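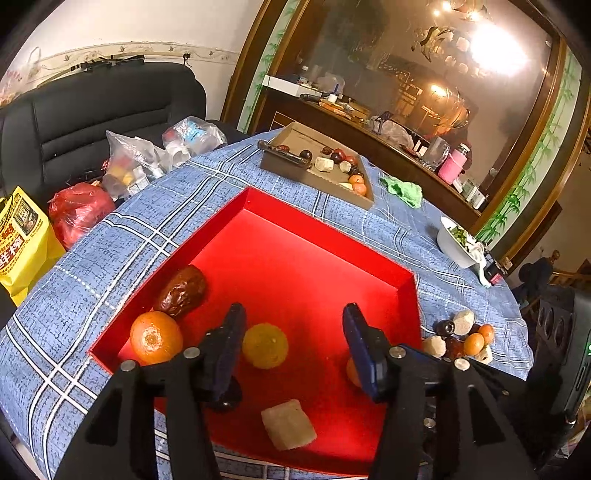
Fruit and rock sugar in the red box, with more waiting in the cardboard tray behind.

I used to keep my tea things in whatever bag they came home in, and every winter I'd find a sticky lump of sugar glued to a date at the back of the cupboard. So now I tip everything out on the table and sort it before any of it goes away. It takes me 25 minutes if I don't snack (I always snack).

Start with the tablecloth. A patterned one hides stray crumbs of rock sugar, so run your palm over it when you're done – you'll feel what you missed. I learned that one from Tiburcio Lozano, who bakes a lot more than I do.

Mandarins first! Turn each one over and press gently near the stem. Anything soft gets eaten today. The firm ones can go in the fridge drawer, but keep them out of plastic bags, they sweat in there.

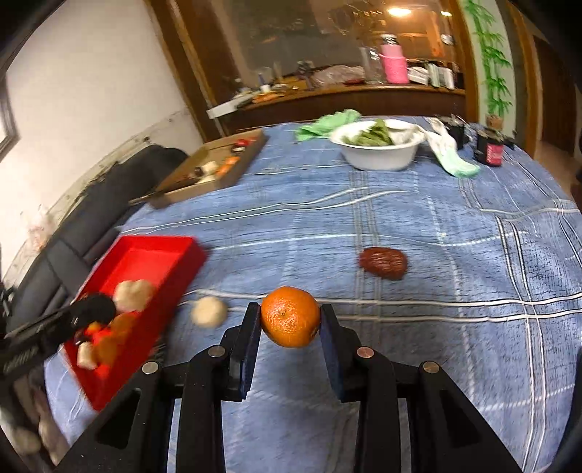

A little mandarin held over the cloth, with a dried date nearby.

Dried dates and jujubes get a jar each with a tight lid. Wrinkles are fine, that's just how they look. If one smells sour, toss it.

Rock sugar is the fussy one. It wants to be dry, so it never shares a jar with fruit at my house. If the chunks are too big for your cup, wrap a couple in a clean dish towel and give them a whack with a rolling pin – go easy, I've dented a counter.

And don't put the jars over the stove. I did that all through July and the sugar went tacky. Mine live on the bottom shelf now, next to the teapot.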